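Planning the Automation Lab – Handout 4: Equipment Budgets
Notes from the session, cleaned up a little. Typos are mine.

Last time: task analysis. Today: what it costs. Bring your task sheet from handout 3, you can't budget without it.

Start with the task, then the cell, then the arms. Students always go the other way. They find an arm they like, put it on line 1 of the spreadsheet and then hunt for something it can do. Lucyna Kubiak's group did this last year with the Vulel quote and ended up with reach they didn't need and no money for spare fingers.

Running case for the whole unit: handling laundry on a tabletop. Soft goods, mixed sizes, two arms. Soft goods are a good case for budgeting as nothing holds its shape and every weak spot in the plan shows up early.

Budget lines, in the order I want them:

1. Arms and grippers
Two arms, one budget line each. Don't write "arm pair" with one price. If one dies you replace one. Grippers get a separate line even when they ship with the arm, they wear out first. Fingers and pads go under consumables, see 5.

2. The cell
Table, walls, rails, mounting. People put zero here. It is never zero. Plain light walls cost very little and save you a lot of trouble with the cameras later. Mounting cutouts: decide before the panel is ordered. Recutting a panel costs more than the panel.

3. Cameras and lighting
One fixed view of the whole table at the least. Buy the mount at the same time as the camera – last year the mount came 4 weeks after and everybody sat there.

4. Wiring, power, computer
Cable length: measure with the arm fully stretched, then add slack. Too short and it pulls on the connector at the wrist. Too long and it drags over the work. Also fuses, strain relief, an emergency stop you can reach sitting down.
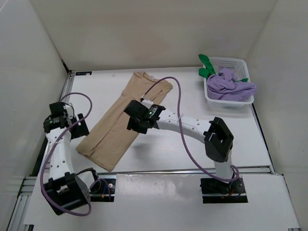
5. Consumables
This is the line that gets cut first and missed most. Gripper pads, screws, connectors, cable ties. And the garments! You need a stock of clothes in diffrent fabrics and colors, long sleeves and short, plus baskets. Second-hand is fine. Wash everything before it goes in the cell. We set aside $200 a term for clothes and baskets and it has held up ok.

6. Spares
One spare actuator for each size you use. One full gripper. If the supplier can't quote you a single actuator, write that down, it matters when we compare.

7. People time
Operator hours, setup, fixing things. Remo Plattner will come in and go over this in the second half of the unit so only the short version now: setup time goes in the budget as hours, even if the hours are "free". Resetting the table between runs is work too. Somebody has to crumple the shirt again.

Comparing quotes
We had three on the screen. Quick version:
Vulel – highest arm price, spares quoted one by one, slow on email.
Sorodness – cheapest, but the quote has no shipping and no spares. Ask again before you compare.
Lysenko – middle. Cell parts included, so take them out of line 2 or you count them twice.

Put all of them in the same template. Same lines, same order, blanks left blank. A blank is a question for the supplier, don't fill it with a guess. Several of you asked if you can use an average from the other two quotes. No.

Contingency
77 percent of the money committed by the end of planning, tops. The rest stays open until the first arm has run on the real task. Sounds like a lot to hold back. Group B last year had it all spent in April and then found out they needed a deeper table.

Order of buying
Cell and one arm first. Run it. Then the 2nd arm, cameras if you borrowed some to begin with, then spares. Lead times go in column F, in weeks, from the written quote and not from the phone call.

Not covered today, read on your own: leasing vs buying, the Vullelov case in the reader (skip the tax part), warranty wording.

For next session
Fill in the template for your own task, all seven lines. One page of notes on where each number came from. Mark your weakest number with a star, we'll start with those. Hand in on paper pls, the upload page is still broken.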